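4. Recording your first set of examples

By now both arms should be clamped down and talking to the computer (section 3 if they aren't). I'm going to use the cable task all the way through, because it's the one I started on and it shows up every bad habit you have.

4.1 Before you record

1. Open Hirkum and make a new set. I name mine after the task and the table, so this one is cable-arar. Skip spaces in the name — they break the export later on.

2. Set the target to 70 examples. You can train on 26, and I have, but the arm got very fussy about where the cable started.

3. Drop the USB cable on the table and leave it however it lands. Don't tidy it! If you lay it out nicely each time, nice cables are all the arm will ever learn.

4. Open the gripper all the way and bring up both camera views side by side. Check the head view for the cable and the arm, then check the wrist view for the two fingertips.
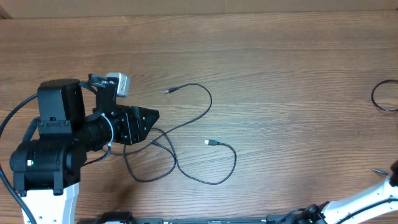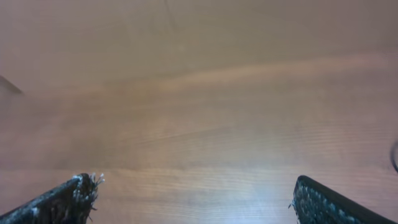
Figure 4. Head view with the USB cable on the table, then wrist view with the gripper open over bare wood.

5. Look for glare between the fingers in the wrist view. A little is fine. If it washes out the spot where you'll be grabbing, move the lamp or turn it down, then leave it alone until the whole set is done.

Note: Spare cables lying near the sides of the table are OK with me, as long as they stay out of the arm's way. Onyekachi Balogun clears everything off first and gets good results too, so pick one way and stick with it for the full set.

4.2 Recording

6. Press Record and wait for the beep before you move.

7. Bring the gripper down slowly, close on the cable, lift, and hold for 2 seconds. That hold is how Jafri finds the end of the example.

8. Press Keep or Toss. I toss anything where I bumped the table or changed my mind halfway. A miss followed by a clean second try is a keeper — those are gold.

9. Pick the cable up, drop it again, and go back to step 6.

Caution: Hands off the table while the arm is live. Press Pause before you reach in, every single time, even on example 47 when you're bored and in a hurry.

Caution: Don't press the fingertips into the wood to get under a cable. Come in from the side where a loop stands up a bit.

4.3 Wiping down

Stop halfway and wipe the table and the lens covers with a Clinel wipe. Let them dry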